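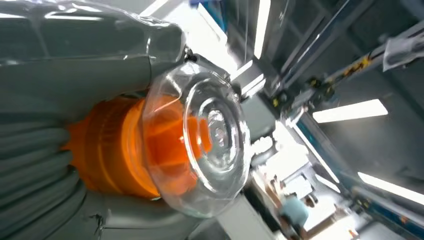
How a robot hand is tested

Machines and Making > Robots > Ages 9 to 12

Look at the things in your kitchen cupboard. A mug has a handle. A bag of rice changes shape when it is squeezed. A vacuum cleaner has a ribbed hose, a ridged clear bin and a heavy body, and each part has to be held in a different way. Your hands sort this out without much thought. A robot has to be built for it, and then it has to be tested.

The part of a robot that takes hold of things is called an end effector. "End" means the end of the arm. "Effector" means the part that does the job. Some end effectors are hooks, some are suction cups, and some have fingers. The word gripper is used for any of them that hold by squeezing.

At the Irkgate workshop two kinds were compared in July. The first was the Usow, a gripper with two fingers that close towards each other. The second was the Wurner, a hand with a thumb and four fingers, each with joints. Both were fitted in turn to the same arm. If the arm had been changed as well, there would have been no way to tell which part had made the difference.

What is measured

Opening. This is the widest gap the fingers can make. The Usow opens to 87 millimetres. A box wider than that cannot be picked up across its width, and the robot has to turn and try the narrow side.

Force. This is how hard the fingers press. Too little and the object slips. Too much and a paper cup is crushed. A good end effector can do both a light squeeze and a strong one, and can be told which to use.

Grip on the surface. Rubbery pads hold smooth plastic better than hard ones. The fancy word is friction. Rub your palm on a table, then on a carpet, and you can feel the difference.

Slip. The tester notes whether an object moves between the fingers after it has been lifted. A small slip is not counted as a drop, but it is written down.

Time. The clock starts when the arm begins to move and stops when the object has been set down again.
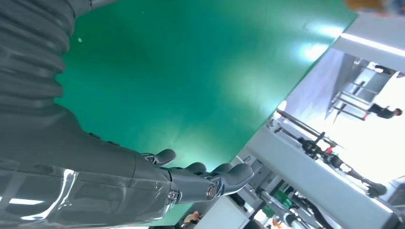 By Gwenllian Lewis
Technical check: Slavica Omerović

Two fingers or five?

A two-finger gripper has one main movement, open and close. One motor can do it. There is little to break and the program is short. It is good at boxes, bottles, blocks and handles.

A hand shaped like ours has many joints. Each joint that can move by itself is called a degree of freedom. Bend the tip of your finger, then bend it at the knuckle: those are two. More degrees of freedom allow more ways of holding. The thumb matters most. It presses from the opposite side to the other fingers, and this is called an opposed grip. Try picking up a pencil with your thumb tucked into your palm.

The price of all those joints is work. Each one has to be moved to the right angle at the right moment, and each one can wear out. The fingers have to be planned as a group. If the thumb arrives early it pushes the object over before the others have reached it.

Neither kind wins at everything. In the July tests the Usow was quicker with blocks. The Wurner was better at a hose, where several fingers could curl round the curve. On flat card lying on a table top they were both poor. The tips could not get underneath, and the card slid away.

Where the camera goes

A robot that cannot see has to be told exactly where each object is. If someone moves the object by the width of a thumb, the grip misses. A camera solves part of this.

One place for the camera is on a stand, looking at the whole table. The view stays still and is easy to measure from. The trouble is that the arm gets in the way at the moment when seeing matters most.

Another place is on the wrist of the robot, close to the fingers. Now the camera travels with the hand and gets a near view of the object. The view tips over whenever the wrist turns, so that a floor may run up the left side and the ceiling lights down the right. People find this hard to look at. A computer does not mind, provided it knows the angle of every joint in the arm. It uses those angles to work out which way is up.

Wrist cameras bring other problems:

Glare. Shiny plastic and ceiling lights make bright white patches, and detail inside a patch is lost.

Blur. When the arm moves fast, things in the distance smear. The test camera took 30 pictures a second, which was enough for slow moves and too few for quick ones.

Clear things. A see-through bin shows what is behind it as well as its own edge. The program may aim for the wrong one.

Many test robots use both positions together and compare what the two cameras report.

The part that decides

Between the camera and the fingers is the controller. It is a small computer with one repeated job: read the sensors, compare them with the plan, correct the motors, and begin again. This is called a control loop. You run one when you carry a full glass of water. You look, feel the glass tilt, and straighten it.

The controller used was made by Živković. It was set up with two programs. The first closed the fingers to a fixed width. The second closed them until they felt a set amount of push, and then stopped. The second was slower to write and better with soft objects, since a sponge has no fixed width once you start squeezing it.

Counting fairly

One good pick proves very little. The Irkgate log holds 424 picks, shared equally between the two end effectors. Each object was put down in marked positions, in the same order, for both. A failed pick was recorded in the same way as a good one, with a short note on how it failed: missed, slipped, crushed or dropped.

Engineers call this keeping the conditions the same. In school science it is called a fair test.

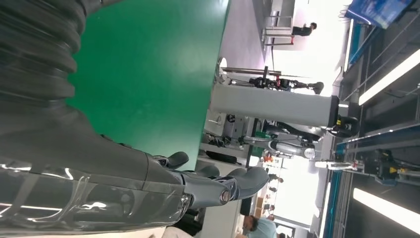 Velimir Hoxha would add one more test to the list. In his view a gripper should also be scored on letting go, as sticky pads and tight fingers can drag an object along when they open. He measures how far a block has shifted between being set down and the fingers coming clear, and he says a shift of a few millimetres is enough to spoil a stack.

Try it at home

You need a pair of kitchen tongs, a thick sock, a sponge, a plastic bottle, a playing card and a wooden block.

1. Pick up each object ten times with the tongs. Write down every drop.
2. Put the sock over your hand so that your fingers are held together and only your thumb is free. Repeat.
3. Take the sock off and use your bare hand. Repeat.
4. Make a table with one row for each object and one column for each kind of gripper.

Keep the objects in the same place on the table each time. Compare the rows for the card and the sponge first.

Words to know

Controller: the computer that tells the motors what to do.
Degree of freedom: one separate way that a part can move.
End effector: the working part at the end of a robot arm.
Friction: the force that resists sliding.
Opposed grip: holding something between a thumb and the fingers facing it.

Comments (3)

Mateja Vlachou
We did the tongs test with year 5. The card was dropped every single time until one boy slid it over the edge of the table and pinched it there. Is that allowed?

Gwenllian Lewis
Yes, if every gripper is given the same chance to do it. Write it down as a separate method. Robots are programmed to use table edges too.

Todor Kelmendi
My daughter asks why a robot hand needs four fingers and a thumb and not three. I said fewer motors would be cheaper. She wants to know what you would lose. Also the sock kept coming off, an elastic band round the wrist fixed it.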